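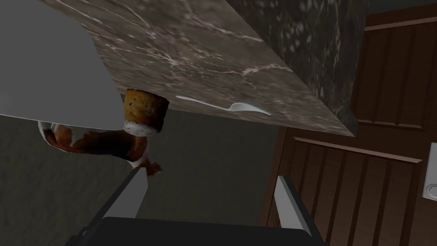
Last modified: April, 16:39

fesum-users mailing list archive
Subject: Re: [fesum-users] Right gripper does not close evenly after finger change
In reply to: Right gripper does not close evenly after finger change

Hello all,

thank you for the good description of the problem. We had nearly the same trouble in Vidcombe with our kitchen cell, the two-arm one in simulation, and I promised on this list to write down how we set it up again. I quote the part that I answer.

> We replaced the finger plates on the right gripper with the longer Ghumman
> model. Now one finger arrives before the other and thin objects are pushed
> to the side before they are held. The left gripper still has the old plates
> and works well. I have already lowered the closing force, without change.
> We use Gudach 19 for the physics. Is it a bug in the new version, or did we
> forget a step? Also, how often do you repeat the opening check? The manual
> of the cell has only one sentence for it.

I do not think it is a bug. In our case the finger plates were new but the gripper file still had the old zero position. Each finger has its own joint in the file, and the mimic rule that ties the second finger to the first has an offset. When you replace the plates, the offset stays as it was for the old ones. The gripper looks correct when it is open, and you notice the difference only in the last part of the closing.

What we do now after every finger change:

1. Open both grippers fully and read the two joint values of each. Our full opening is 80 mm between the inner faces. If the sum is right but the two values are different, the offset is wrong.

2. Close slowly on nothing, with the arm away from the counter and the cabinet. Write down at which joint value the first contact is reported. It must be the same for both fingers.

3. Correct the offset in the gripper file, not in the controller. We first did it in the controller, and then the next person who loaded the cell from the file had the old error back.

4. Let the cell settle for 600 steps before the first movement. With fewer steps the objects on the counter are sometimes still moving a very small amount, and you can confuse this with a push from the finger.

5. Repeat number 2 with a thin object. A spoon is a good choice for it and a muffin is a bad one, the muffin is wide and forgives too much.

Please also look at the collision shape of the plates. The Ghumman plates in our copy came with a visual shape and a collision shape that did not agree at the tip. The collision shape was longer. So the finger touched the counter before it looked like it touched. We made the collision shape again from the visual one, as a simple box for each plate, and it was better at once. The box has to end where the plate ends. I mention it separately - the offset and the tip are two errors, and if you repair only one you may think that the repair did nothing.

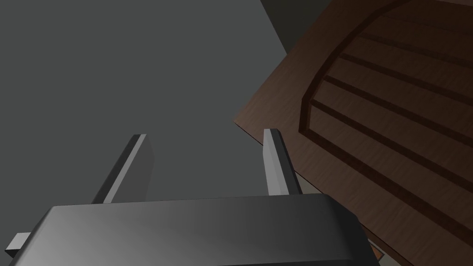

Do I need to calibrate the arm again when only the fingers are changed?
The arm joints can stay as they are, but the tool point must be moved to the new finger tips, otherwise every approach ends too deep by the extra length of the plates.

About the closing force. I would put it back to the value you had before. A low force hides the problem a little, but then the plates slip on heavier things, and you will search for the slip in the friction values, where you will not find it. We lost two afternoons in this way.

For the interval of the check, we have no scientific rule. In Vidcombe we do the opening check after each change of the gripper file, after each new Gudach version, and also every 39 runs. The last number has a simple origin: our long batch has 39 runs, and we do the check when it is finished and the cell is free anyway. If your batch is longer I would still do it between batches and not stop in the middle.

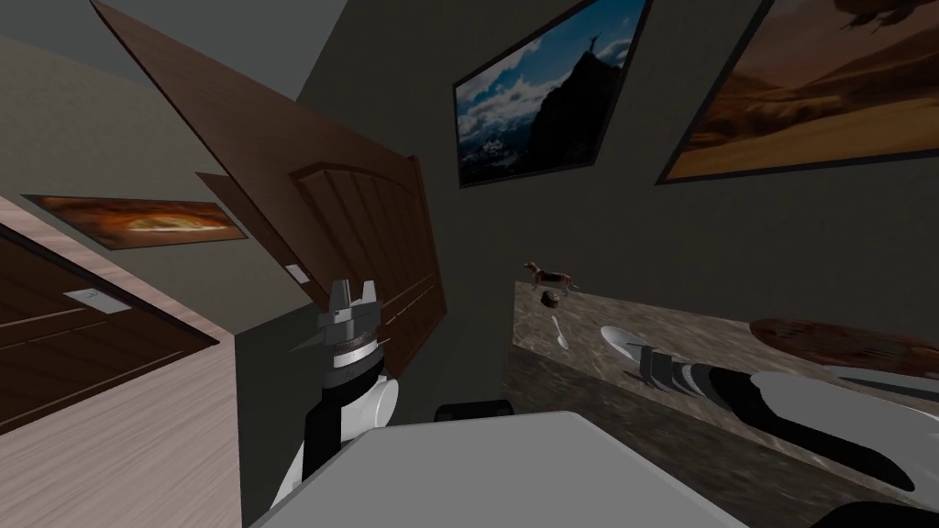
The order of the two arms matters too when you test. We test the right arm first and keep the left one still, and only later both together. If both move, a contact from one arm can wake up an object that the other arm is approaching, and the log does not tell you clearly which finger was first. A plate is the most useful object for this last test. When the right fingers are at the edge of the white plate on the counter, a wrong offset shows itself as a small turn of the plate during closing, before there is any lift. Look at the turn angle in the object log and not at the picture, the plate is round and the eye does not see it. Our limit is one degree. With the wrong offset we had more than four.

One question back to you: do you load the left and the right gripper from the same file? We did, with a mirror flag, and when the plates are different on the two sides it cannot work. Now we have two files. It is more to look after, but I prefer it. If you still have one file, make the copy first and change the offset after, or your good left gripper will become the bad one.

I can send our two gripper files to the list if it is allowed to attach them. They are small. Please write which Ghumman plate you have, the short-foot or the long-foot one, because the box for the collision shape is different.

Best regards from Vidcombe

--
fesum-users mailing list
To leave the list, send an empty message with the subject "unsubscribe"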